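I wanted to write this in October already, but the month ran away from me.

When I moved to this country I believed that my problem would be the language. I had studied it for many years and still I was afraid of the telephone. But the telephone became normal after some time, and what stayed difficult was dinner. I mean the dinner where you invite people to your home and they come, and you must know what they expect from you.

In my mother's house nobody was invited. People came. If they came while we were eating, they sat down, and my mother put more water in the soup. If they came after, she cooked again. There was no word like "hosting" for this, and I did not learn any rules, because I didn't see there were rules.

My first invitation here was a message with a time in it: 5 p.m. I was very surprised by this hour. I thought perhaps it was for coffee, so I ate a big lunch late and brought a cake. It was the full dinner, with two kinds of meat, and I suffered through it with a smile. The host put my cake on a shelf in the kitchen and we did not see it again that evening. I thought about this cake for weeks. Was it an insult to bring it? Was it an insult not to serve it? Later I asked a colleague, and she laughed and told me that a gift is for the host, and the host can eat it alone in the bathtub if she likes.

So I began to practice. I decided to invite people for a simple dinner once a month, always noodles, because noodles forgive you if a guest is late. I bought the table from a neighbor who was leaving the building. It was too large for my kitchen, so it stands close to the door, and one person has to get up whenever another person wants to pass. My guests made this into a kind of game. I think it helped more than my cooking did.

The first time I invited eight people, and this was a mistake. I had not enough bowls and I was standing the whole evening. When I finally sat down, they were already looking for their coats. I heard no conversation from beginning to end, only pieces of it, like a radio in another room. One guest wrote to me next morning that it was lovely but that she missed me. I read the message several times. How could she miss me, I was there with the pot!

After this I made it smaller, and I cooked everything before they came. I also stopped cleaning up while people were still at the table. This was the hardest part for me. I was raised to take the plate in the moment when it is empty, and my hands still want to do it. But here, a friend explained to me, if you start washing, the guests understand that they should go home. So now I sit on my hands and everything stays on the table until the last person has left. It's not beautiful, but the talking after the food is the best talking. 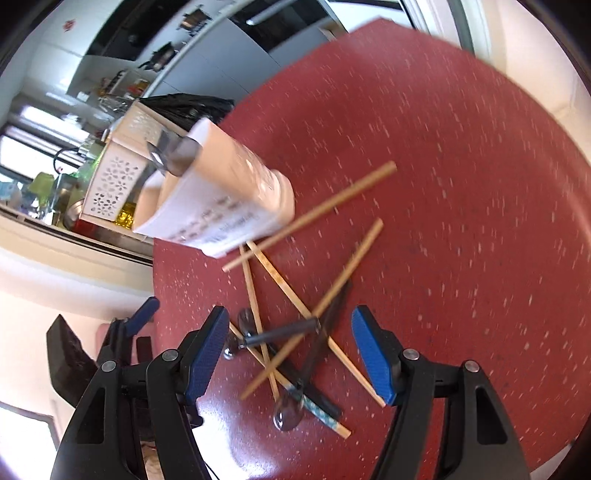 Aba Akpalu wrote to me, after I mentioned these dinners in an earlier post, that I had it the wrong way around: in her family the guests do the washing together, and the real talking begins at the sink. She said that if she is not allowed to dry even one cup, she feels like a customer and she doesn't come back soon.

I have thought a lot about this, and I believe she is right for some people. I tried it with my next guests. I said, very carefully, "If somebody wants to help, I will not say no." It was a clumsy sentence and there was a small silence, but then two people stood up. One washed and one dried, and they discovered that they grew up near the same lake. I was sitting at the table with the others and for the first time I did not feel guilty. The cups are now in the wrong cupboard and I have left them there.

There are still things I don't understand. When people say "we must do this at our place next time," I never know if it is an invitation or a polite noise. I used to wait for the date. Now I answer, "Yes, when?" and I watch the face. Some faces open and some close, and both are useful information.

I also don't know what to do about the leftovers. My mother would have sent each guest home with a full jar. Here some people take it gladly and others look at the jar as if it is a bill they have to pay. For the moment I put the jars next to the door and say nothing, and usually there are fewer of them in the morning.

Next month I want to try soup, with extra water standing ready on the stove.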